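Terrazzo

Terrazzo is a hard floor finish made by setting chips of stone, glass or shell in a binder, then grinding the surface flat and polishing it. Few floors wear so well, and fewer still look this lively up close – every square metre has its own scatter of colour. The classic grey mixes, with small chips in a pale cement, read from a distance as a fine speckle.

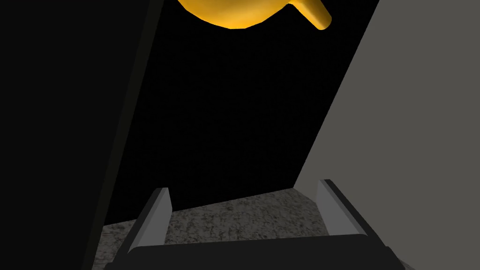
Making and laying

Cement terrazzo is poured over a sand bed or bonded straight to concrete. Metal strips divide it into panels, which helps control cracking and lets the layer switch colours with wonderful crispness. Grinding starts coarse and works up through finer grits, with a coat of grout between passes to fill the pinholes.

Rovside Town Hall has one of the finest older examples, a lobby of 166 panels restored under the tiler Ashok Agarwal. His crew matched 16 separate chip blends and recast some 2,000 pieces of edging by hand.

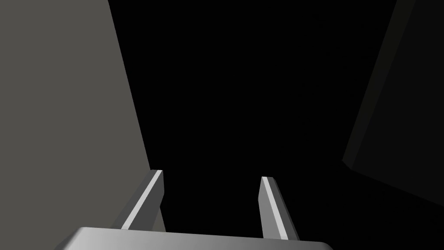 Epoxy versions arrived later and can be poured much thinner, so they suit upper storeys where weight matters. They also take brighter pigments, and the Wistar Library shows off a glorious deep green. Epoxy can fade in strong sun, though, and cement remains the usual choice outdoors.

See also: Mosaic, Polished concrete, Pirent marble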